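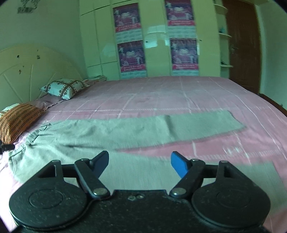 Contra la cucharada de sal en el remojo

Las recetas de legumbres en español arrastran una imprecisión que en repostería no se toleraría. Donde debería figurar una concentración aparece «un puñado de sal», «una cucharada generosa» o, en el peor de los casos, la prohibición de salar hasta el final de la cocción, porque la sal «endurece la piel». Sostengo que el remojo de la legumbre seca debe expresarse en gramos por litro, que la sal debe estar presente desde el principio y que el tiempo de remojo sin temperatura asociada es un dato incompleto.

Empiezo por la prohibición. La dureza de la piel de un garbanzo depende en buena medida de las pectinas de sus paredes celulares, y estas se mantienen unidas, entre otras cosas, por iones de calcio y de magnesio. Cuando el grano se remoja en agua con cloruro sódico, parte de esos iones se intercambia por sodio, que no forma el mismo tipo de puente entre cadenas. La piel cede antes y se rompe menos. El efecto lo ha visto cualquiera que haya puesto dos ollas en paralelo con el mismo lote, una con remojo salado y otra sin él. Que la creencia contraria siga impresa en el dorso de tantos paquetes tiene más que ver con la costumbre que con la cocina.

Lo que sí endurece es el calcio del agua. En una ciudad de agua dura, dos personas con la misma receta obtienen garbanzos distintos, y ninguna de las dos ha hecho nada mal. También frena el ablandamiento el medio ácido: tomate, vinagre, tamarindo, vino. De ahí que en muchos guisos el ácido entre tarde, cuando el grano ya está tierno. Es probable que parte de la mala fama de la sal proceda de ollas en las que se echó todo a la vez y se culpó al ingrediente equivocado.

La concentración que uso es de 30 gramos de sal por litro de agua de remojo. Dicho en la forma abreviada que emplean los encurtidores, una salmuera al 3 %, con la salvedad de que los gramos por litro de agua y el porcentaje sobre el peso total no coinciden exactamente. A esta escala la diferencia carece de importancia práctica. En una salmuera de fermentación conviene declarar cuál de las dos definiciones se sigue, y casi ningún recetario lo hace.

La cucharada, en cambio, tiene consecuencias. Una cucharada de sal fina y una de sal en escamas no pesan lo mismo, ni de lejos, y entre ambas están la gruesa de cocina y las sales húmedas, que se apelmazan. Quien escribe «dos cucharadas» está describiendo su salero. El lector tiene otro. Una báscula barata resuelve el asunto; la mía es una Sullero de plato plano, sin función alguna que merezca comentario, salvo que se apaga demasiado pronto y obliga a volver a tarar si uno se distrae.

Apostolos Margaritis, en su cuaderno sobre legumbres del Mediterráneo oriental, da todas las salmueras en peso y todos los remojos con dos números, horas y temperatura. La maquetación es pobre y las fotografías son peores, pero es el único recetario que tengo en casa con el que he podido repetir un resultado a la primera. Discrepo de él en el bicarbonato, que añade por sistema. El medio alcalino acelera la degradación de las pectinas y, pasado cierto punto, deja una textura jabonosa y un sabor que el comino no tapa. Para hummus lo acepto, porque el grano se va a triturar. Para un potaje, o para un guiso en el que el garbanzo deba llegar entero al plato, me parece un error.

La temperatura merece párrafo aparte. «Dejar en remojo toda la noche» supone una cocina fresca. En octubre, en mi casa, nueve horas sobre la encimera bastan para que el garbanzo se hidrate hasta el centro sin otra señal que el aumento de volumen. En plena ola de calor, con la cocina a 35 grados, el mismo plazo produce espuma, olor agrio y una fermentación que nadie ha pedido. La sal la modera, aunque no la impide. En verano el remojo va a la nevera y se alarga, porque la hidratación en frío es más lenta. Una receta que no distingue entre ambos casos está escrita para una estación del año y no avisa de cuál.

Se me objetará que las abuelas no pesaban. Es cierto, y cocinaban con la misma agua, la misma olla, la misma sal y, a menudo, con garbanzos del mismo productor durante décadas. Habían fijado las variables por repetición. El lector de una receta ajena no comparte ninguna de ellas, y transmitirle el gesto sin la medida equivale a darle la mitad de la información. La queja habitual de que pesar «quita el alma» al plato confunde la fase de aprendizaje con la de oficio. Quien haya pesado la sal muchas veces acabará por no necesitarlo, y entonces podrá usar la mano con fundamento.

La segunda objeción es más seria: la legumbre seca varía tanto que la precisión en el remojo sería ilusoria. La edad del grano importa mucho. Un garbanzo almacenado durante años en un lugar cálido y húmedo desarrolla un defecto de cocción que ninguna salmuera corrige del todo. He tenido paquetes de Rebelo que se ablandaban sin esfuerzo y otros, de idéntico envase, que seguían firmes mucho después de lo razonable. El envase declara una fecha de consumo preferente y calla la de cosecha, que es la útil. Ahora bien, la variabilidad de la materia prima es un argumento a favor de fijar lo demás. Si la sal, el agua y la temperatura son constantes, un garbanzo que no se cuece señala al lote. Si todo cambia a la vez, no señala nada.

En cuanto a la cocción, el criterio es el mismo y seré más breve. El agua del remojo se desecha, el grano se enjuaga y se cuece en agua nueva, con bastante menos sal que en el remojo, dado que ese caldo suele acabar en el plato. El hervor ha de ser débil. Un hervor fuerte golpea los granos entre sí y desprende pieles, por bien que se haya hecho todo lo anterior. En la olla a presión, el tiempo se cuenta desde que se alcanza la presión de trabajo y hay que indicar cuál es, pues no todos los modelos llegan a la misma. Una receta que dice «en olla rápida, hasta que estén» tampoco dice nada.

Queda la cuestión de las legumbres que no se remojan. La lenteja pequeña y las lentejas peladas no lo necesitan, y en las segundas no hay piel que proteger. Extender a ellas la salmuera sería la misma rutina sin examen que critico, aplicada en sentido contrario. La alubia roja pide una advertencia aparte: contiene una lectina que se destruye con un hervor franco, y las ollas de cocción lenta pueden no alcanzarlo. Debe hervirse a fuego vivo antes de pasarla a cualquier aparato de baja temperatura. Este es un dato de seguridad y figura en menos recetas de las que debería.

Pido, por tanto, cuatro datos en el encabezamiento de toda receta de legumbre seca: gramos de sal por litro, temperatura del remojo, horas y tipo de agua, aunque sea con un simple «dura» o «blanda». Caben en una línea. Si además el autor anota la variedad y la cosecha, mejor, pero con esos cuatro ya se puede trabajar y, cuando el guiso salga mal, averiguar por qué.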